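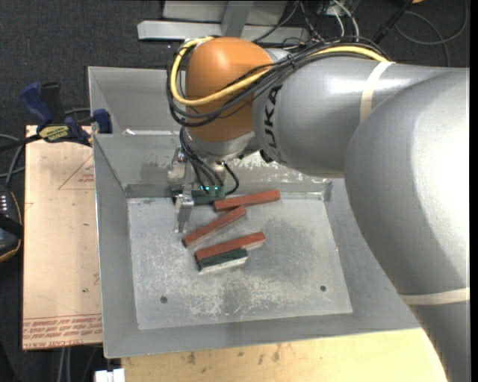 Ridell Robotics Club: cell check before powered runs
September, posted by the club safety desk

1. E-stop pressed and released, 3 times. Pass. Once is what people do when they want to go home.
2. Cables on the arm strapped, no rubbing. Partial. Straps fine. The thin black wires at the gripper hang free, and "they've never caught" is no answer.
3. Bin clamped. Pass, for now. Push it by hand, don't just look at the clamp.
4. Blocks in bin match the run sheet. Pass.
5. Bin floor. Worn and scuffed. The Sotach team says it makes no difference to the picks. Show me the log.
6. Speed cap 500 mm/s. Set on screen, not measured. Left open.
7. Loose cable off the carpet walkway. Fail. Same as last time.

Recheck 2 and 7 before the Dememis round. Form 39, rev. 3.

We use cookies to remember your settings. Accept | Decline
Ridell Robotics Club, Room 2134 | Contact | Back to top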